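Dellirik passes 1,413 examples in push to teach robots housework

2018-10-21

Dellirik has now logged 1,413 table-wiping examples for its home-chores learning project, the company said in a short update to partners. Collection began in March at its Greltton site. A second site, Urquijo, came on line over the summer and is already turning in more per shift.

The recordings go to Sitau, the software outfit training the model. Sitau wanted variety over volume -- different cloths, different tables, different people at the controls. Early batches were too much alike, and a good part of them got sent back. The operators had all learned the same tidy stroke, left to right, and the model learned it too. Put a smudge anywhere else and it wiped where it expected the smudge to be.

So the rules changed. Operators now start from a new spot each time. Marks are made with pencil, dust or dried coffee, and no two tables in a row get the same one. Failed tries are kept, labeled and sent along with the good ones. Cloth slips, arm stops short, half the dirt is still there -- it all goes in.

Nine operators work across the two sites, up from four in spring. New hires get nine practice runs before anything they do counts. Most of them say the cloth is the hard part. It bunches up, it folds under itself, and from the head camera its not always easy to tell how much of it is really touching the table. Pressing harder helps until the arm faults out.

Reviewing is the slow step right now. Every recording gets watched by someone other then the person who made it, and the backlog at Greltton was bad enough last month that collecting stopped for two days. Dellirik says more reviewers are coming but gave no number.

Next up after wiping: folding towels, then loading a dish rack. Sitau has not said when it will test the trained model outside the two sites. No price, no product, no launch date. The company would only say that wiping has to work on tables it has never seen before anything else gets announced. 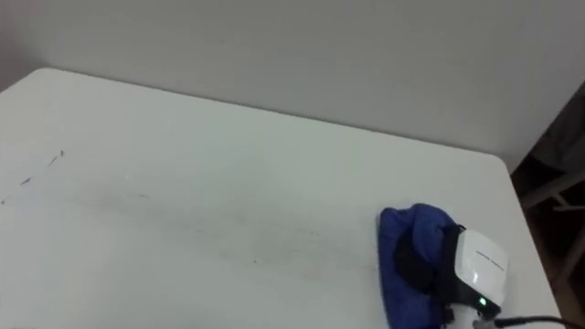 Are failed tries used in training?

They are kept and labeled as failures, and Sitau gets them along with the good recordings.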